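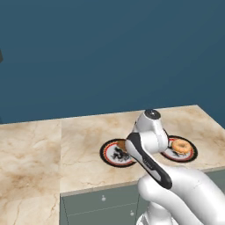
Figure 3. Marble countertop in two slabs, with the seam between them, against a plain blue wall.

4. Do stone countertops earn their price?

4.1 The claim and where it comes from

The belief that a stone countertop pays for itself when a house is sold is repeated so often that few sources bother to support it. We traced the claim through trade brochures, home improvement columns and the sales material handed out in the two towns we studied, Desodville and Gomlow. Most of these texts cite each other. Where a chain of citation could be followed to its end, it ended in a survey of sellers who were asked what they thought their kitchens had added to the price. A seller who has just paid for marble is a poor witness on that point.

The Plollow listing archive lets us ask the question in a duller and more useful way. It holds 1,318 completed sales for the two towns, each with the text of the original listing and the final price. Of these, 186 mention a stone countertop by name. The simple comparison favors stone by a wide margin, and this is the comparison that brochures like to print. It tells us very little. Houses with stone kitchens in our data are larger, newer and more often on the east side of Desodville, where prices were already high before anyone touched a kitchen.

4.2 Matching

To get closer to a fair test, we matched each stone listing to listings without stone, using floor area, year built, number of bathrooms and neighborhood. The matched pool came to 515 sales. Within it the stone premium shrinks to a size that we cannot tell apart from zero with any confidence. In Gomlow the sign turns negative, although we would not make much of that, given how few stone listings the town has.

Two objections were raised when we circulated an earlier draft. One is that listings without the word "stone" may still describe kitchens that have it. This is a fair point. Agents write in a hurry, and "updated kitchen" can cover nearly anything. If many of our comparison houses did have stone, the true premium would be larger than the one we report. We reread the comparison listings for indirect mentions and dropped the doubtful ones, and the estimate barely moved. Silent cases remain possible, and we have no way to rule them out from text alone.

The other objection is that marble, granite and engineered stone should not be put in one group. We agree in principle. Marble marks easily when lemon juice or vinegar is left on it, and some buyers know this and discount for it. Others like the look enough to forgive it. The listings, however, use the names loosely, and in several cases the same house is said to have marble in one paragraph and granite in the next. Splitting the sample by a label that its own authors did not respect would give us tidier tables and no better knowledge.

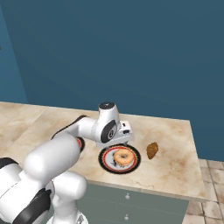
A related problem is that the surface is seldom replaced alone. Cabinets, sinks and lighting tend to change in the same job, and the listing then credits the whole result to whichever part sounds most expensive. The Pillay model, which is widely used to assign value to single renovation items, handles this by assuming that the share of cost equals the share of added value. We see no reason to accept that assumption. A new sink that drains properly may matter more to a buyer than its share of the invoice suggests, and a costly slab may matter less.

4.3 What can be said

Our results do not show that stone countertops are a bad purchase. People buy them to use and to look at, and a sale price does not measure either. What the results do show is that the resale argument rests on weak ground in these two towns. The large figures in circulation depend on comparing unlike houses, and they fall away once that is corrected.

We are also wary of our own numbers. The archive covers completed sales only, so a house that was withdrawn after failing to sell leaves no trace in it. If owners who spent heavily on kitchens held out for prices they could not get, the stone group as we observe it is missing its worst outcomes, and even our modest estimate is too kind. The archive's managers plan to add withdrawn listings in May. The tables in this section use the version downloaded on 25 Jan 2022 and should be rerun when that update is released.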